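Packing for Cadet Camp: Tips From a Parent Who Has Done It Four Times

Our eldest went off to her first summer camp with the Lornine cadets carrying a bag so heavy that her section leader, Mr Effiong, had to help her off the coach with it. We have learnt a thing or two at the kitchen table since then, and I'm happy to pass it all on!

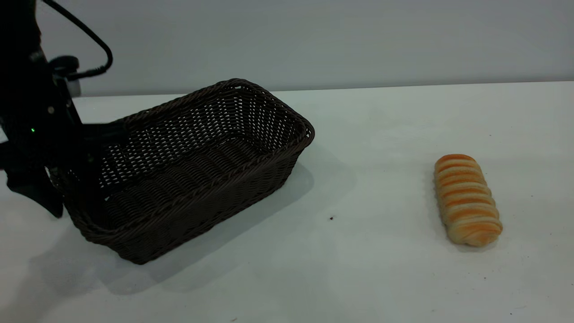
Start with the kit list

Print it out and stick it on the fridge at least a week before. Tick things off only when they are in the bag – "it's in the wash" doesn't count, however firmly your teenager says so. Have a look at the weight limit too. Ours is 15 kilos, and boots eat into that faster than you'd think.

Name everything

Socks, mess tins, towel, the lot. A laundry pen is fine on cotton, but it fades on anything stretchy, so I sew a little loop of tape into the waistbands instead (dull work, best done with the radio on).

Pack by the day

Roll one day's shirt, pants and socks together and pop each roll in a freezer bag with the air squeezed out. They can find it all by torchlight, and the used things go back in the same bag and don't make everything else smell.

Boots

Please don't send them in new ones. Let them wear the boots round the house every evening for a fortnight with the proper thick socks, and up and down the stairs if you can stand the noise. For mud afterwards, let it dry fully, then use a stiff brush outdoors. Stuff them with newspaper overnight, well away from the radiator.

When they come home

Empty the bag straight away, on Friday night if that's when the coach gets in, tired or not. I once left ours until September and found half a cheese roll in the wash bag.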